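About Plalumitz

Plalumitz packs and repairs small goods for shops, clinics and schools.

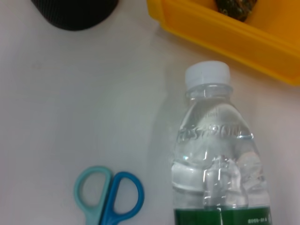
The company was founded by Emese Sipos as a packing service with 12 employees and a single loading door. It now employs 200 people at two sites, Tratau and Soler. Tratau handles kitting, which means gathering different items into one order. Soler handles returns, repair and storage. Both sites operate on a two-shift schedule, and neither runs overnight.

Our Work

Most of what we handle is ordinary. Orders consist of stationery, drinks, trays, small tools and household items, often in one carton and seldom in the same mix twice. This variety kept our work manual long after larger warehouses had installed conveyors and sorting machines. A machine that lifts the same box all day is of little use to a company whose next order may contain a pair of scissors and a bottle of water.

Robot arms entered regular service at Tratau in September, after a long period of trials. They are placed at the kitting tables, where they pick single items and set them into trays. The arms are managed through Ekeo, a scheduling system written by our own staff. Ekeo decides which orders are suited to an arm and which are sent directly to a person. Clear plastic, soft packaging and items that overlap remain difficult, and orders containing them are checked by hand before the carton is closed.

What Has Changed for Our Employees

The company made a written commitment before the first arm was installed: no permanent employee would lose a position or take a reduction in pay as a result of automation. That commitment remains in force. It was signed by Ms. Sipos and by Nuria Vallejo, Director of Work and Training, and a copy is posted in the break room at each site.

Jobs have nevertheless changed, in some cases a great deal. Packers who once spent a full shift reaching and placing now divide their time between the tables and a new role called cell attendant. An attendant looks after two arms, clears stopped picks, replaces worn finger pads and reports items that the system handles poorly. Attendants are paid at a higher grade than packers. The role is open to any employee who completes the training course, and no earlier technical schooling is required.

Not all employees have wished to move into this work, and the company does not require it. Some have transferred to repair at Soler. Others prefer to remain at the manual tables, which continue to handle gift orders, fragile goods and anything a customer has asked us to pack with particular care.

The change has also brought complaints, and these have been taken seriously. Early in the trials, employees reported that the arms set the pace of the room and that short breaks had become harder to take. The schedule was rewritten so that the person at the table releases each batch -- the arm waits until this is done. Employees also objected to individual pick counts shown on the wall screens. The counts were removed, and Ekeo no longer stores them by name.

Training

The attendant course is given during paid hours. It covers safe entry to a work cell, basic care of the arm, how to teach a new item and how to write a clear fault report. Ms. Vallejo, who began at Tratau as a packer on the evening shift, teaches the opening session herself. Employees who complete the course may continue to a second level in maintenance, offered at Soler.

The item library used by the arms was built at our own tables by the people who know the goods. It currently holds 1567 items. Employees who add to it are given time away from order work to do so.

Safety

Each work cell has a stop button within reach of the seated and the standing position. Any employee may stop an arm at any time and for any reason, and is not asked to justify the decision. Faults are reviewed at the start of the following shift by the attendant, the shift lead and an elected employee representative.

Visits and Employment

Customers and school groups may visit the Tratau site by appointment. Visitors under 12 cannot be admitted to the work floor. Open positions are posted at the front desk of each site and on the Careers page. Applicants for packing and attendant positions are invited to spend a paid half-day at the tables before accepting an offer.

Page last reviewed 19/03/2022 by the Office of Work and Training.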